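Quick one tonight, it's past ten and I still have laundry in the machine. The shelf tidy finally got going on Tuesday. White metal unit, shoes up top, baskets, boxes, bags, bits and pieces everywhere. I started with the gray lattice basket, the one with the pink flowers. And the blue cloth, of course. 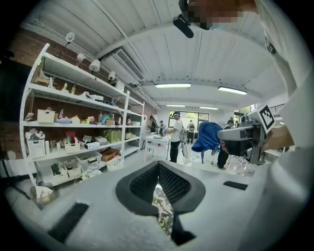
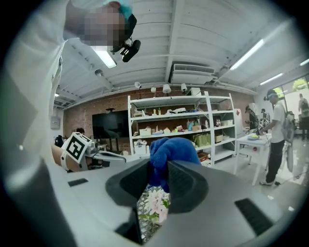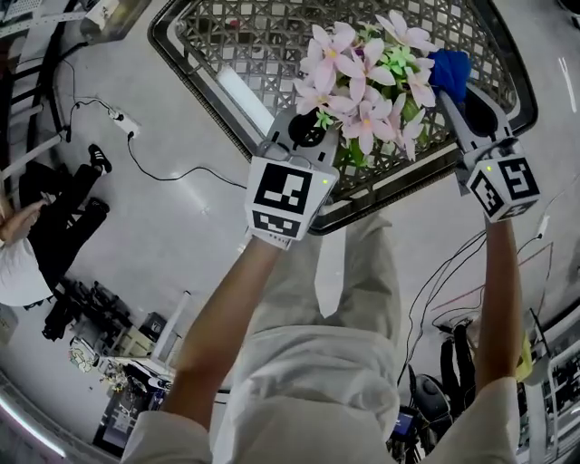
So do you need to empty the whole shelf before you start sorting it?

Only if you have a free afternoon and a lot of floor. One basket at a time works better for me. Take it down, go through it, wipe the spot where it stood, put it back or find it a new home. If the doorbell rings in the middle you've got one basket out and not the contents of four shelves all over the place.

I learned this the hard way in January with the hall closet. Everything out by lunch. Everything still out at bedtime. Stepped over a box of lightbulbs for most of a week.

Anyway. Baskets.

Mixed baskets are where my system falls apart. Something pretty goes in, then a cloth, then a pen, then a phone charger, and by spring it's a junk drawer with handles. My rule now is one kind of thing per basket, plus ONE basket that's allowed to be a mess. Viorica Kneževič commented on the last post that she keeps two messy ones and empties them on alternate Sundays. I would never remember which Sunday.

Fake flowers – I used to hate them. Changed my mind. They don't drop anything on the shelf and they don't mind a dark corner. They do get dusty though, and dusty fake flowers are sadder than no flowers at all. What I do: soft dry brush first, petals facing down over the sink. Then a barely damp cloth on the leaves. No spray, I tried a spray once and the color came off on my fingers. If they're really bad, swish them in cool water with a drop of dish soap and stand them upside down overnight on a towel. Try one stem first.

Lattice baskets need the same treatment, more or less. Dust gets in every little opening. Old toothbrush for the corners, then rinse it in the shower. Takes less time than going at it hole by hole with a rag, which I have done, with a podcast on, like a fool.

Cloths. I keep way too many. Fold them all the same size and stand them up in a row so you can see wich ones you've got. Thirds one way, thirds the other. Crumpled ones take double the room and then you buy more becuase you think you've run out. Blue for glass, white for everything else at my place, and anything with a hole goes to the bike.

Shoes on the top shelf, I know, I know. Cinzia Ferri wrote to me about it already. She says shoes go at the bottom, always, for the dirt. Fair point for shoes you wear. The clean indoor pair and the ones in boxes can go wherever they fit, I think. Write on the short end of the box with a marker so you don't have to pull five of them down.

Somebody asked what I use for labels. Brislow, the plain white ones, 314 on a roll. Still on my first roll and I label like a maniac. They peel off clean from plastic but not from cardboard, so put them on cardboard only if you mean it. The Sturnik ones curled up at the corners after a month, wouldn't bother.

Oh and small bottles. Stand them in a tray. Any tray. You lift the tray out, wipe, put it back, finished. Without one you're picking up every single bottle and you'll skip it, I always skip it. Rorstead has a shallow one with a lip that I keep meaning to order, but the shipping costs nearly as much as the tray. An old baking sheet does the job for now.

Things I still want to sort out:

Bags. Flat in a row or stuffed one inside another? I go back and forth.

Cardboard boxes with nothing in them that I keep "just in case". There's one from a toaster I don't own anymore.

Power strips and spare cords – separate post, I need to be in a better mood for that.

Ok the washer just beeped. More on the lower shelves next week if I get to them, and send me your bag ideas, I mean it, I'm stuck on bags.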